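Why do apples go brown, and can you slow it down?
Food Science project report – Elif Naz Sezer

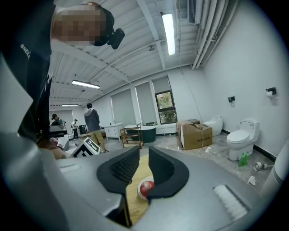
A red apple on a small white plate.

I picked this topic after my little brother refused his lunch box for most of May. The apple slices had gone brown, so he reckoned they were off. They weren't off at all, but I couldn't explain why they'd changed colour, and that bugged me!

The short version is that cutting an apple breaks open its cells. An enzyme inside (polyphenol oxidase, or PPO) meets oxygen from the air, and together with other stuff in the flesh it makes brown pigment – the same sort of thing you see in a bruised banana.

My partner Umut Keskin and I tested 3 treatments: lemon juice, salty water and honey mixed with water. We also kept some plain slices to compare. Everything was cut at the same time, dipped, drained and left on the bench, and we gave each slice a colour score from zero (fresh) to seven (properly brown). We did 83 slices altogether, which was a lot of apple. My fingers smelled like lemon for days.

Lemon juice was the favourite by a long way. Salty water came second, but the slices tasted like the beach even after a rinse. Honey did better than I'd guessed, though Umut kept eating the samples, so that group ended up a bit small.

If I did it again I'd use one variety only. We ran out halfway and had to switch, and the second lot seemed to brown slower whatever we put on it. I'd also like to try vitamin C powder.

Thanks to Ms Gezer for the scales and for letting us use the good knives.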